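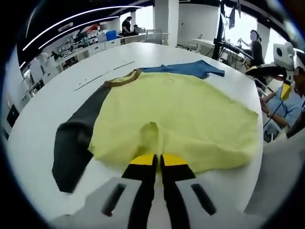 The Grolo Cushion Planner

A budget planner for people who don't like budget planners. Paper, spiral bound, 90 pages, fits in a kitchen drawer.

Hi, I'm Rodel Marquez, and I make the Cushion Planner. I started it because my car's transmission died one October and the shop wanted $1,533 to fix it, and I had, let's say, a good deal less than that in the bank. I had a decent job! I paid my rent on time! And I still had to put the whole thing on a credit card and then spend most of the next year paying it down in sad little chunks.

So I sat down with a legal pad and drew some boxes. The boxes became a photocopied booklet that I handed out at work, and the booklet became this, which Grolo now prints and ships for me (thank you, Grolo, for putting up with my many opinions about paper).

What it's for

The planner does one job. It helps you put together your first $1,000 of emergency money and then leave it alone until you need it. It won't plan your retirement or tell you which funds to buy, and there's no page in it for your net worth. If you've already got six months of expenses tucked away, you don't need me, go enjoy your evening.

I picked $1,000 because it covers a lot of the stuff that knocks people sideways: a set of tires, a tooth, a water heater on its last legs. It wouldn't have covered my transmission, I know. It would have covered most of it, and I'd have slept a whole lot better.

What's inside

The first section is called Where It Goes. You write down what you spend for two weeks, and that's it, no categories yet. I've tried every category system there is and I always quit by the third day over whether shampoo is groceries.

After that comes the bill calendar, one page per month, undated so you can start whenever you like. You pencil in your paydays first and the bills around them. This is the section people write to me about the most, and it's the one I use the most myself. Seeing that the car insurance and the electric bill land in the same four days every month got me to call and move one of them.

Then there are the Cushion pages, which are a grid of little boxes worth $5 each. You fill one in every time you put five bucks aside. It's a bit like a sticker chart and I make no apologies, I love a sticker chart.

The back has a section called The Bad Day Page. You fill it out when things are calm: which account the money is in, how long a transfer takes, who to call about a late rent payment, what your insurance deductibles are. When the bad day comes, you open to that page and start at the top.

There's also a pocket inside the back cover for receipts. It holds a fair number before it gets lumpy.

Which version should I get?

There are 2 versions. The Clustow is the standard one and it's laid out for people paid every week or every other week. The Rakow is for uneven income, so if you drive, wait tables, freelance or work seasonal jobs, get that one. It swaps the payday boxes for a low month / good month page, and it has more room for notes. Same cover, same price, same pocket.

If you're not sure, get the Rakow. You can use it with a steady paycheck just fine, and going the other way around is kind of a pain.

Paper and binding

The paper is thick enough for most gel pens. Fat markers will bleed through, sorry. The cover is a wipeable card stock in dark green, and the spiral is on the left side only. Left-handed folks, I hear you, and a top-bound one is on my list.

Refills

Once your Cushion pages are full you can order just those pages as a refill, already punched to fit. The monthly pages come as a refill too. The Vahidi clip-in cover, sold separately, lets you keep old pages and new ones together.

Shipping and returns

Orders placed before 2 p.m. go out the same day, except on weekends. If you open it and hate it, send it back, even if you've written in it. I only ask that you tell me what bugged you, as I keep a list for the next printing.

One more note: I'm not a financial adviser, and the planner isn't financial advice. If you're behind on debts and getting calls about them, please talk to a nonprofit credit counselor before you start filling in boxes.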